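Filed under: Music Talk > Streaming, Rights & Royalties

Sunee Onsri
So Varneo just started paying out to whoever sequences a playlist, and I am thrilled! I've spent years putting together mixes of old Thai funk and this is the first time any service has treated the running order as work. My June statement came to 1030 plays on one mix and a tiny payment, but I love that it exists at all. 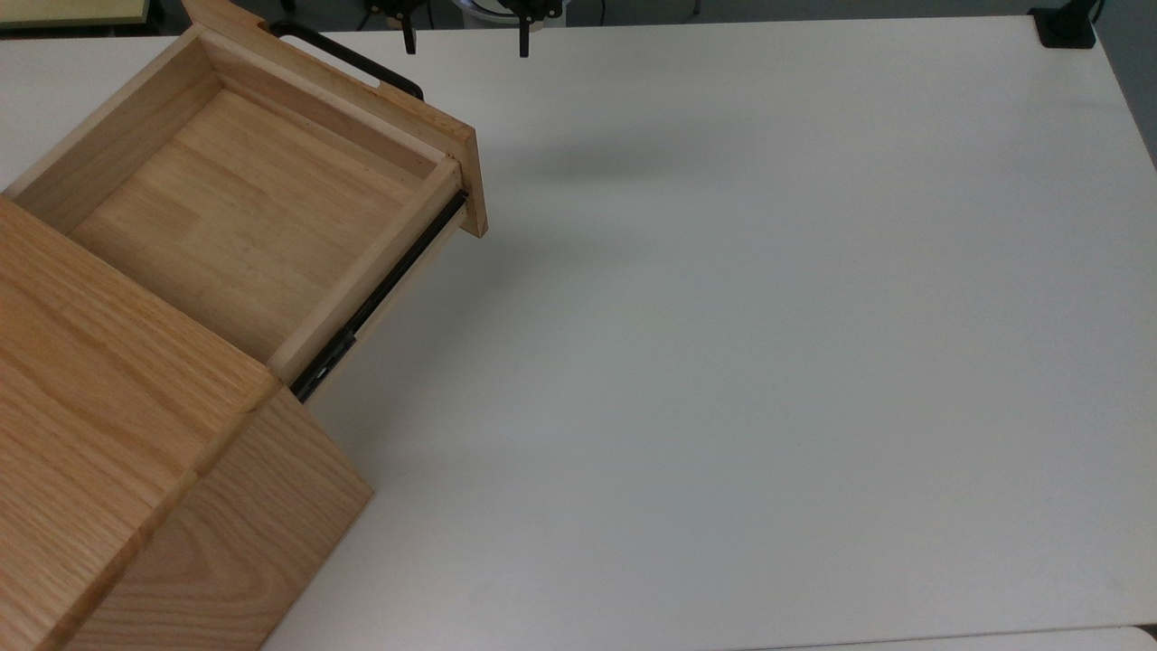 Asif Baloch: congratulations, but where does the money come from? If it's out of the same pot the artists get paid from, I can't cheer for it. My band had a track on 6 of those mixes and our share went down.

Sunee Onsri
Fair question! The way I read the terms, it comes out of Varneo's cut. I'll gladly be corrected. And I've found three bands this month through other people's mixes that I would never have searched for - bought the records too.

Hendrik Segers
I read it the other way. Section 3 says "net pool" and that could mean anything. I like the idea a lot, though. A good compilation is a joy, and Stisside used to credit their compilers right on the sleeve. 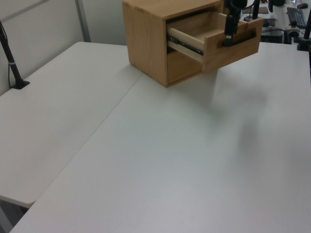
Nantana Rojanasak: Stisside paid their compilers a flat fee, Hendrik, and cleared every song first. A playlist maker clears nothing. I make playlists too (big fan of yours, Sunee!) and I still don't think I should earn on someone else's chorus.

Asif Baloch
Thank you. That's my whole complaint.

Sunee Onsri
Okay, but radio DJs get paid? I've written to support asking what "net pool" covers. Ticket number is 2351 if anyone wants to quote it and ask the same thing. Will post whatever they send me, and the new mix goes up tonight at nine!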